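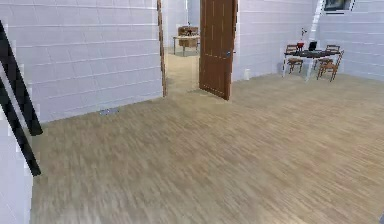 Leif Egilsson wondered, in the first message I got after mentioning this purchase, whether examples gathered in a simulated house could teach a robot anything worth knowing, and whether I wouldn't be better off pushing a real one around my own kitchen for a weekend. Fair question, and it has stayed with me through two months of using Trallunow, so I'll try to answer it along the way.

Trallunow is the home recording kit from Gristavico. You get the simulator, a set of furnished rooms and a handheld controller called the Urio, which plugs in by cable and is how you drive. You steer through a house, the software saves what the robot would see along with every move you make, and at the end you have a pile of runs to train on. That's really all it does, and I mean that kindly! I've used bigger packages that did ten other things and lost my recordings.

Setup took me an evening, mostly because I went through the manual with a cup of tea and kept trying things out before I was supposed to. The house I've spent the most time in is a pale one with white paneled walls, light plank floors and a dining table with wooden chairs, and a brown door opening through to a second room with a smaller table in it. My first task was going from the dining side through that doorway and stopping by the far chair. It sounds like nothing. But an open door is a lovely thing to learn from, as you have to decide how wide to swing and when to straighten up, and I did it differently nearly every time (which is just what you want, within reason).

I set myself a target of 1,000 runs and got there in June, doing 30 or so at a sitting to begin with and then settling into a comfortable habit after supper. The Urio is nice to hold, light, with a thumb stick that moves smoothly at low speed. I do wish the trigger were softer. My finger was sore by the end of the longer evenings, and I'd have paid a bit more for a better one.

What won me over is the replay page. You can scroll back through a run, trim the dithering at the start, mark it good or bad and add a note, and it all stays attached to the recording. I threw out a great many of my early ones. I'd been stopping dead before every doorway, and the model I trained on them picked up the very same habit, poor thing, pausing at each door like a shy guest. Once I'd recorded new ones with a steady approach it went through much more smoothly.

Now the grumbles. The lighting choices are thin, and I'd love a gloomy winter afternoon. Chairs go back to the same spots whenever you reload unless you dig into the Plundden menu and turn on shuffling, and that menu is badly hidden (third tab, under "extras", for heaven's sake). Export is slow as well. A full evening's work can take six minutes to write out, and you can't keep recording while it does.

I wrote to support about the export and heard back from Arnar Lauritsen, who was patient with me and sent a smaller settings file that helped some. He also told me to save the starting position with each run, a thing I hadn't been doing, and I've been grateful for it ever since.

So, Leif, about your question. My simulated runs got the model to a point where it could find a doorway and go through it in rooms it hadn't been trained on, still in the simulator. I haven't put it on a real machine yet, and I expect rugs and sunshine will give it trouble. You'd want real recordings on top. But I could never have gathered this many in my own kitchen, not with dinner to cook and people wanting to get past me.

Four stars out of five from me. If you've got the patience for driving through the same door over and over, and I'm a little surprised to find that I do, it's a pleasant way to build up a set of examples. Wait for a sale if you only need a few rooms, and buy a longer cable for the Urio while you're at it. The one in the box barely reaches my armchair.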